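Chapter 4
Who Does the Washing Now?

I spent most of September in the laundry room at Purkside, a care home with 68 residents, and I went in expecting to write about jobs disappearing. What I came away with was a notebook full of arguments about baskets.

Laundry is a good place to start this part of the book. The work is heavy, it never ends, and hardly anyone outside the building thinks about it – until a cardigan goes missing!
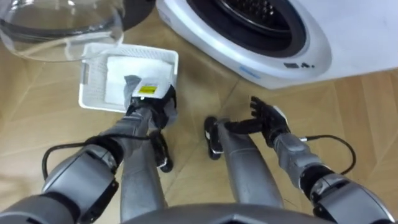
Figure 4.1 One hand on the basket, the other open in front of the washer.

Griet Van Damme had run the laundry for years before the robot came. She told me her back was better and her Mondays were worse. Less bending, yes, but she now spent her mornings watching, checking and stepping in, and her job title (and her pay) hadn't moved an inch. Callum McIver, on the same shift, rather liked the change. He'd learnt to set up the tasks himself and was quite proud of it.

So we have two people in one room with very different stories. Keep them both in mind as you read, as we'll be coming back to them when we get to wages.

Figure 4.2 Grey cloth between the robot and the basket, with the lower washer door open.

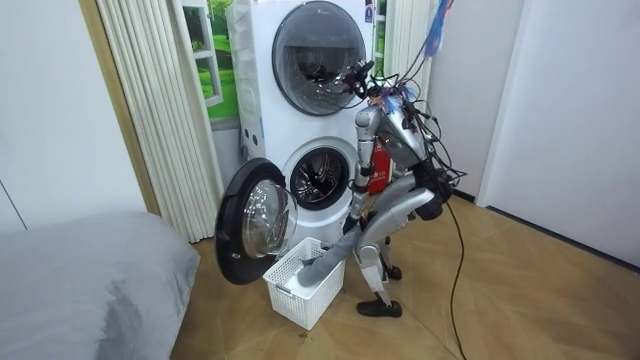 4.1 What counts as a task?

Before we can say what a machine takes over, we need to split a job into its parts.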